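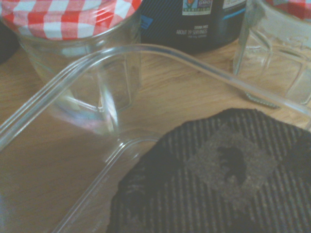 What does Gernorier do?

We help people to put their kitchen in order, and we sell the jars, boxes and labels that are needed for it.

Gernorier was started by Dénes Csonka in a small shop on the ground floor, under his own apartment. Before this he worked 9 years in a store for household goods, where many customers asked him the same thing: how do I keep my flour, my tea and my drink mixes so that I can find them again? He began to visit these customers at home in the evenings, and from these visits came our company.

Today we keep 154 articles in the shop. The most of them are clear glass jars and transparent plastic boxes, as we believe that a person should see what he has without opening the lid. The jars with the red and white checkered lid are our oldest article and still the one which is asked for most often. Our own series of shelf boxes is called Kornel. The labels come from Peñalver, a family printing house with which we have worked from the first year.

Not everything must be moved into a jar. If a canister closes well and has the number of servings written on it, we advise you to leave the product inside and give it a good place on the shelf.

Last year we visited some 228 kitchens in Stiltberg and the villages near to it. A visit takes one morning, beginning at 9:00, and you can keep your own containers if you like them. In August the shop is closed, but letters are answered.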